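Ticket 196: Hallway light drops off the Vesta app, comes back by itself
Status: Reopened
Product: Folidov in-wall relay, behind existing rocker switch
Opened by: Irén Vörös
Category: Connectivity / Lighting

Original report

The relay behind my hallway switch goes offline in the Vesta app several times a day. The wall switch carries on working, so the relay has power. The app says "Device not responding" for a few minutes, then it shows up again as if nothing had happened. I've had it since April. Your setup guide says the unit will "reconnect in seconds after any interruption". I've yet to see that.

Before anyone sends me the standard list, I have already restarted the router, restarted the phone, removed the relay from the app and added it again. I did all three twice. I don't believe restarting the phone has ever fixed a light.

Reply from support

Hello Irén, thanks for getting in touch. Dropouts like this are nearly always caused by weak signal. Could you send us the signal reading from Settings > Device > Details, the firmware version, and a photo of where the switch is? We'd also suggest moving your router closer to the device.

Irén Vörös

Signal reading is 23, whatever that means. Your help page says anything over 2 is "good" and another of your pages says the scale goes up to 300, so I can't tell if I should be pleased. Please tell me which page is right.

Firmware: the app says "up to date" and doesn't give a number. Photo attached. 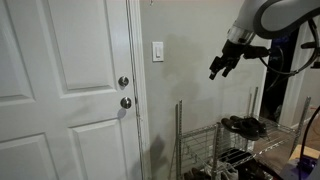 I'm not moving the router. It sits where the phone line comes in, and the laptop, the telly and the Erkberg heating control all manage perfectly well from there. The heating control is further away than the relay and hasn't dropped once. If weak signal were the answer I'd expect that to go first.

I also kept a note of the dropouts. They come in clusters in the early evening, mostly between half past five and seven. There's next to nothing overnight. A signal problem that keeps office hours seems odd to me.

Reply from support

Thank you, that's very useful. The page giving the scale up to 300 is for an older model and we've asked for it to be taken down. 23 is a healthy reading on yours. The evening pattern could be interference from neighbouring networks. Please try setting your router to a fixed channel (1, 6 or 11) instead of Auto and leave it for a couple of days.

Irén Vörös

Set to channel 6. Left it. No change that I'd put money on. There were fewer drops the first evening, then the usual number the next. I could call that an improvement if I stopped counting after the first evening.

Something I noticed while I was in the router pages: the relay gets a new address every time it comes back. The lease time was set very short, I assume by the broadband people, as I've never touched it. The heating control has a reserved address, which the fitter must have done.

So I've reserved an address for the relay too and lengthened the lease. I've put the channel back to Auto, so that I'm only testing one thing.

Reply from support

Good spot. Reserving an address is something we can recommend, though it shouldn't be needed. Shall we close the ticket?

Irén Vörös

No. It was closed once before on the strength of one quiet afternoon, and I had to open it again.

Update: one dropout since the change, at twenty to seven, lasting under a minute. That's much better than before. It's still one more than the heating control has had. I also don't understand why the evenings were worse, unless it's simply that more things are switched on then and all asking for addresses. If that's your view, please say so in writing.

Reply from support

We think that is likely. We've passed your notes to Spanos, who look after the firmware, and asked them to check how the relay behaves when its address expires.

Irén Vörös

Fine. Please leave this open until they answer, and correct the setup guide in the meantime.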